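从Skultport飞回来的那一晚
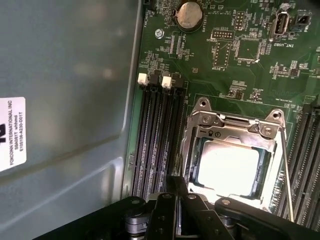

主板上的纽扣电池,旁边印着BATTERY1。

十二月的机票便宜得不像话,我就是冲着这个才去的Skultport。去程很顺,顺到我在飞机上把一整本小说看完了,落地的时候还有点舍不得下来。所以回程那天我完全没有防备,护照揣在外套口袋里,脖子上挂着那个谁看了都要笑的香蕉形颈枕,下午四点多就晃到了机场,心想吃碗面、买两包糖,七点就能上飞机。

面吃了,糖也买了(海盐味的那种,后来在候机厅里被我一个人吃掉大半包)。然后大屏幕上我那班的登机口就没了。是空白,连“延误”两个字都没有,原来写着6的那一格什么也不剩。我站在屏幕底下看了好一会儿,旁边一个背着大提琴箱的姑娘也仰着头看,我俩对视了一下,她耸耸肩,找地方坐去了。

过了二十来分钟广播响了,说Risten航空飞Wetitz的航班因为飞机的原因推迟起飞,请旅客在登机口附近等候。“飞机的原因”,这话说得真有水平!我坐飞机坐了这么多年,听过天气原因、流控原因、机组原因,每次最怕的就是飞机的原因。天气你抬头能看见,流控你知道它早晚会放,飞机的原因呢,你只能隔着玻璃看那架飞机,看它尾巴底下停着一辆小车,车上亮着黄灯,有人爬上去,有人爬下来。

我先说一句,我不怕飞。我妈怕,她每次起飞都要攥着扶手闭眼睛,我从小坐她旁边,反而练得特别淡定。可是那天晚上坐在窗边,看着那盏黄灯一闪一闪的,我心里还是有点毛。后来我问了柜台的地勤,她倒是很痛快地告诉我,是起飞前检查的时候驾驶舱里有一个提示灯没有灭,维修的人要先查清楚是灯的问题还是灯后面那个东西的问题。我说那查出来要是灯的问题呢?她说那就换灯。我说要是后面那个东西呢?她笑了一下,说那就换飞机。

说真的我挺喜欢她这个回答的。

七点过了,八点也过了。候机厅里的人分成了好几派。一派是睡觉派,几分钟之内就把外套、围巾、登机箱搭成了床,动作之熟练让我怀疑他们是专业的。一派是电话派,一圈一圈地走,跟家里人、跟同事、跟接机的司机讲同样的话。还有一派是柜台派,每隔一会儿就去问一次,问完回来跟大家汇报,汇报的内容每次都一样:还在查。我本来属于睡觉派,可惜我的颈枕漏气(对,就是那个香蕉),只好改投电话派,给订车的公司打了两次,把接机时间往后改了两次。

快九点的时候发餐券了。一张券200,是当地的钱,听着挺多,到楼上一看价目牌,刚好够一个三明治加一瓶水,想要杯热咖啡得自己再添。我添了。三明治是鸡蛋的,面包边有点硬,但是那杯咖啡真的好喝,好喝到我又下楼去问那位地勤知不知道豆子是哪家的。她看我的眼神大概是在想,这人心可真大。

九点半,消息来了:换飞机。也就是说,问题在灯后面的那个东西。人群里有人“唉”了一声,也有人鼓掌,我是鼓掌的那一拨。换来的那架要从Osei飞过来,飞一个多小时,再加上加油、打扫、搬行李,怎么算都是后半夜了。柜台派里有位大叔不太高兴,说这么点小毛病,飞过去再修不行吗?他旁边的太太回头看了他一眼,他就不说了。

我后来回家查了一些资料,想搞明白一个灯不灭到底算多大的事。外行人看个热闹,别太当真哈。我的理解是,民航飞机上有些东西坏了是可以带着飞的,有一份很厚的清单写着哪些能带、能带多久、带着的时候要守什么限制;不在清单上的,或者查不清楚的,那就老老实实停着。所以你偶尔会碰上某一排的阅读灯不亮,或者某个厕所锁着,照样飞;可是另外一些听起来同样小的毛病,飞机就是不能动。机长签字之前有权说不飞。我读到这儿的时候想起那位大叔,真想把网页转给他,可惜没留联系方式。

Osei来的那架飞机十一点多落地。它滑进来的时候整个候机厅都站起来了,像看见亲戚一样!机身比原来那架旧,座位也少几排,于是又有新的问题:坐不下。广播开始找愿意改第二天早班的旅客,给酒店、给补偿,需要6位。我犹豫了大概有一首歌的时间。酒店诶,床诶。可是我第二天下午要交稿,家里还有一只等着吃饭的猫(邻居只答应喂到当天晚上),就没举手。那个背大提琴的姑娘举了,拎着箱子走的时候冲我挥了挥手,看着特别轻松。她那个箱子本来就占一个座,这么一算她一个人就让出了2个位子,地勤差点要拥抱她。

登机的时候已经过了半夜。我的座位从靠窗换成了中间,左边是睡觉派里的一位,坐下就接着睡,右边是个小男孩,他精神好得吓人,一路问我机翼上那块会动的板子叫什么。我说叫襟翼,他说那旁边那块呢,我说叫……反正也是翼。他很满意。

机长出来讲话,声音听着也挺累的,先道歉,然后把事情从头到尾说了一遍:哪个提示、查了哪几步、为什么最后决定换飞机。讲得不长,也没用什么吓人的词。我坐过那么多次延误的航班,这样讲清楚的真不多。后面有人还在嘟囔,不过嘟囔的声音小多了。

飞机推出的时候是零点57分。我记得这么准,是我当时正举着手机给邻居发消息,问猫的事,发完就得关机了。滑行经过维修机坪,原来那架还停在那儿,发动机的罩子打开着,几盏大灯照着,底下站着几个人。那么冷的天,他们估计要弄到天亮。小男孩趴过去看,问我它什么时候能好,我说我也不知道,应该很快吧。

后面的飞行没什么可写的。有点颠,发了一小包饼干,我睡着了又被饼干叫醒。到Wetitz的时候外面下着小雨,行李倒是出来得特别快,我的箱子居然是第三个!打车回家,司机问我怎么这个点才到,我张了张嘴,说飞机的原因。

赔偿的事我也顺便说一下,有朋友在群里问我。我回来以后在Risten的网站上填了表,登机牌、餐券的收据都拍照传上去了,自己添钱买咖啡的那张也传了(脸皮厚一点没关系的)。系统回了一封自动邮件,说收到了,正在处理。到今天还没有下文,有消息我再更新。要是你们谁也遇上了,登机牌千万别扔,我差一点就拿它当书签夹在那本小说里还给图书馆了。

猫没事,就是一整天没理我。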